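4. Naming and sorting printed patterns at home

4.1 What we asked

Section 3 dealt with what people buy. This one deals with what they call it afterward, and which prints they will put next to which. Short version: shop words and home words don't match well, and the mismatch is worst for the oldest pattern families. Longer version follows.

Two towns, same protocol. 98 households in Midwood, 99 in Jolmont. One adult per household did the talking, though in practice other people walked in and out and had opinions, and we let them. The transcripts mark who is speaking only where it was clear. Card set: 825 cards, each a flat printed swatch, drawn from the Hämmerli wholesale books (walls) and the Kalla floor range (vinyl and sheet goods). Borders were left out. So were children's prints, a decision we would make differently now, see 4.6.

Each sitting had the same order. First a free naming round, no prompts. Then a pile sort, as many piles as the person wanted. Then the pairing round, where one wall card stays on the table and the person goes through the floor cards saying yes, no or "only if I had to." That last category was not in the plan. People kept saying it in the pilot so it went onto the score sheet.

Sittings were long. Longer in Jolmont, where coffee was involved.

4.2 Naming round

The trade books sort wall prints by repeat and by family: damask, stripe, trellis, toile, sprig, and so on. Very few people at home use family words. They use size words (big, busy, tiny), color words, and above all room words. "That's a dining room paper." "Hallway." "My aunt's bathroom." A room word was often the first thing out of the person's mouth, before any color.

Damask was the family word people knew best, and they stretched it furthest. It got used for anything with a closed, more or less symmetrical shape repeated on a plain ground, including several cards the Hämmerli books list as medallion or ogee. Going the other way, true damask cards in two close shades of the same color were regularly called "plain with something on it" or just "textured," though every card in the set is printed flat. Some people ran a thumb over the card to check and stuck with the word anyway.

Column layouts made trouble. A print that sets its motifs one above another, with a thin stripe between the columns, was called a stripe by people who looked at it from across the table and a damask by people who picked it up. Same card. We coded both answers and kept both. Earlier coding forced a choice and the result was noise, so that pass was thrown out.

Floor prints are a different story. The Kalla range is mostly stone and wood looks, with a smaller set of botanicals, and for the botanicals nearly everyone named the plant or had a go at it. Fern was easy. Blossoms were whatever flower the person liked, or grew. A round orange flower got called marigold, poppy, zinnia and "one of those." The trade name on the back of the card was never offered by anyone, in either town.

4.3 Pile sort

Most people sorted by color first and got stuck. Then they swept the lot together and started over by size of motif, or by "would have it / wouldn't." The restart is interesting in itself and we wish we'd timed it. We didn't.

Final piles fall into a few broad habits. One is size: large motifs apart from small ones, with color ignored unless it was loud. Another is direction. People who used it did not say "direction," they said things like "these go up" and "these go all over," and the up pile took in stripes, columns and climbing vines while the all-over pile took scattered sprigs and most of the botanicals. Medallions in diagonal rows were the cards most likely to change piles halfway through. They go up if you look at them one way and slide sideways if you look at them another. Several people turned the card. A few turned their heads.

A third habit is age, meaning how old the print feels. This was much stronger in Midwood than in Jolmont, and follows the housing: Midwood has whole streets where the first papers are still up under the paint. People there had peeled some. They knew what was underneath and they sorted accordingly.

Agreement inside a town was decent for large motifs and poor for small ones. Between towns it was poor for brown and gray prints on beige. Jolmont put these with the neutrals. Midwood put them with the old-fashioned papers and in some cases would not have them in the same pile as anything.

4.4 Pairing round

The received advice in decorating books is one pattern per room, or one large and one small in a shared color. Our people knew this rule and quoted it. Then broke it in the pairing round, constantly. What they seemed to follow in practice was looser: two prints go together if they don't read as failed copies of each other. A damask wall next to a slightly different damask wall got the hardest no in the whole set. A damask wall with a leafy floor got a shrug or an only-if-I-had-to, and a fair number of plain yeses.

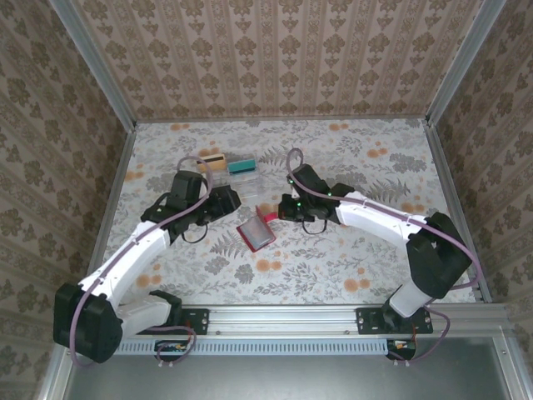
Figure 4. Three prints meeting in one corner arrangement: beige damask in striped columns (back), brown and gray floral medallions in diagonal rows (sides), fern and orange-peach blossom ground (floor).

The combination in Figure 4 is close to the edge of what people would accept. The back and side prints share their browns and grays, and differ mainly in scale and in layout, columns against diagonals. By the book rule that is one pattern too many before the floor even comes into it. By the looser rule it is a borderline case, since the two wall prints are near enough in color that the eye wants them to be the same paper. The floor helps. A pale ground with gray leaves picks up the gray and drops the brown, and the blossoms belong to nothing else, so they are read as their own thing.

We tested the blossom point seperately. Floor cards with an accent color found nowhere in the wall card did better than floor cards with an accent that nearly matched. Near matches were disliked, and disliked fast, often before the card was all the way down on the table. Exact matches were fine. No accent at all was fine too, and was called boring by the same people who said yes to it.

Scale worked as expected on walls and not at all on floors. A big floor motif next to a big wall motif should be a no by the book. It wasn't, mostly. Floors get furniture on them, people said, you only ever see bits. Which is true, and it should have been in our design from the start, and a swatch card can't show it.

4.5 Coverage and the broken view

So, bits. A printed floor or table covering in daily use is mostly seen in pieces, between things. We added a short round on this late in the work, in Midwood only. The wall card stayed as before. On top of the floor card went a sheet of plain gray paper with openings cut in it, so only parts of the print showed through.

Busy botanicals gained the most from covering. Prints that got "too much" as an open card got "oh that's nice" through the openings. Stone looks did not change. Wood looks got a little worse, because with the boards broken up people lost the direction and asked if it was carpet.

Scattered layouts hold up because any piece looks like any other piece. A fern frond with half its length hidden is still a fern. A damask with half its length hidden is a blob. This may be one reason all-over leaf and sprig prints have lasted on floors, oilcloth and table coverings long after the same prints dropped off walls, but that's a guess and our data can't settle it.

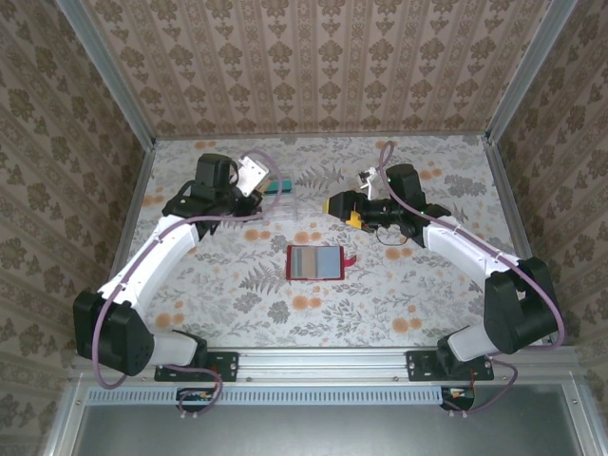
Midwood, February 1, 2025

Added after the main coding was closed. A Saturday sitting, all repeat households, people who had done the open-card round back in August and agreed to do it again with the covered cards. We had expected them to remember their first answers. They mostly didn't. Several were sure they had said yes to prints they had turned down flat, and 2 of them argued the point with the score sheet in front of them.

What did carry over was the naming. Same room words, same plants, same wrong family words, months apart. Someone who called a card "the hallway one" in the summer called it the hallway one again, covered or not. Liking moves around and names stay put, at least over this gap.

Gray on pale gray is worth a note. As open cards these prints were named by the plant. Under the cover sheet the accent color took over and they were named by that: "the orange one," for a card that is nearly all gray leaf. The orange takes up very little of the surface. It's just what gets through the openings and is still whole when it does, being small and round.

4.6 Limits

Cards are not rooms. A swatch is held at reading distance, in the light of somebody's kitchen, and a wall is not. The column-or-stripe confusion in 4.2 is almost certainly a distance effect and we have no distances recorded. Should be fixed in any repeat.

The two towns differ in housing age and in a lot else, so the Midwood and Jolmont gap should not be hung on housing alone. Income was asked for and often not given. Renters and owners are mixed together throughout. Renters were if anything more definite about what they would put up, perhaps as they weren't going to have to.

Leaving out children's prints took away the one group where people are openly happy to mix patterns. Leaving out borders took away the main device older papers used to keep two prints apart, which bears straight on Figure 4, where the prints meet at corners. Both sets are scanned and waiting.

The covered round used one cover sheet with one layout of openings. Bigger openings would presumably pull answers back toward the open card. How much bigger, no idea yet. Scoring sheets and the card list, with Hämmerli and Kalla book references, are in the appendix; the pilot cards were renumbered partway thru and the old numbers still show up on a few of the early sheets.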